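We use cookies to remember your settings and count visits. Accept | Read more

Bins, trays and offcuts: the bar stock gallery

This page covers the metal bins and the bars we keep in them at the Clisonthorpe workshop. Most of them came with the building when we took over the lease in November, and they have been in daily use for longer than that. We are keeping notes on each so that new members know which bin takes which stock, and what to do when one gets too battered to use.

We have 193 bars listed at the moment, spread across the long racks and the open bins. The racks take anything over 600 mm. Shorter lengths go in the bins and stay there until a job calls for them.

Sorting

Bars are sorted by section first and length second. Please don't sort by colour. Two of our suppliers, Trallasico and Kourkoulas, use finishes that look much the same under the workshop lights, and stock has gone back in the wrong place more than once. If a bar has lost its tag, measure it and write a new one before you put it away.

Rack labels

Rack labels are written in paint marker on the end plate. The old paper labels from Grernanus have mostly peeled off. If you come across one that is still readable, copy the number into the book and scrape the rest off. Rack 4 has been relabelled and now holds flat section only.

Bin care

Sweep the bins out before refilling them. Grit in the bottom marks the bars, and the bars mark the floor of the bin. Scratches and scuffs are normal and don't need reporting. A bent wall or a sharp edge does, and the bin should come off the bench until someone has been over it with a file.

Open bin, short bars

Grey sheet metal, with walls that flare outward. It sits on the wooden bench top. Three reddish-brown bars in it, one on its own at the left and two close together at the right. The floor is well scuffed, with small dark holes toward the front.

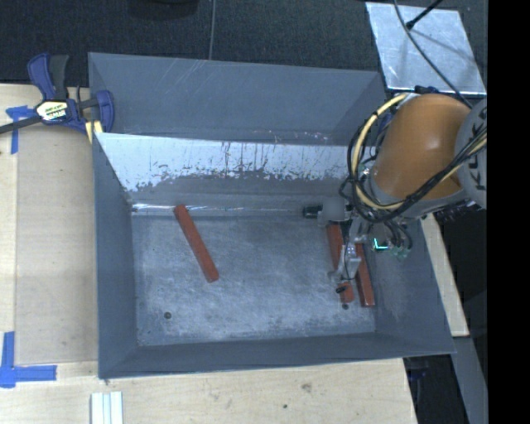 Bars in the open bins should be laid flat in a single layer where there is room. Stacked bars are harder to lift out cleanly, and the tags get rubbed off. When a bin is full, start another one and add it to the book under the same section.

Offcuts

Anything under 89 mm goes in the offcut drawer below the saw. It is free to members and doesn't need to be signed out. Longer pieces are still stock, so please write them down when you take them.

Last updated: May 2019

Get the workshop newsletter. Enter your email address to subscribe.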